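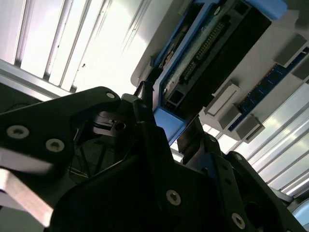
Teresa Wysocka thinks anyone who wants to teach a robot by hand should first spend an afternoon teaching a cousin to parallel park by grabbing the wheel. She said so at our first review, and we wrote it down as a joke. By July it was our literature survey.

Project report: Showing an Arm How to Put a Peg in a Hole
Team Fustinix, July

Our goal was to compare two ways of giving demonstrations. In the first, a person holds the arm and moves it through the task. In the second, the person sits at a desk and drives it with a hand controller. The peg is 12 mm wide. The hole is slightly wider, which we considered generous until we tried it.

Hand guiding was easy to learn and tiring to do. The arm went where we pushed it, along with every wobble and second thought. Our own hands also kept getting into the wrist camera's view, so the first policy learned to wait politely for fingers that never came.

Remote control fixed the fingers and brought its own problems. With no feel for contact, we pressed too hard, backed off, and pressed again. The policy copied this faithfully. It pecks.

We recorded 700 demonstrations and threw out 40, mostly for dropped pegs and one for a sneeze. Training ran for 2,000 steps on the Tromix machine — long enough to regret the settings, too short to go home.

The remote set gave smoother paths to the hole. The hand-guided set did better once the peg touched the rim. Mixing them helped a little, and we would like to say we planned that. Next term we want to add a force reading to the controller and make everyone practice before recording.

Recent reports
Krawczyk: Sorting Bolts by Remote
Wulleletti: A Cheaper Hand Controller
Fustinix: Notes on Calibration

Contact the project team | Back to top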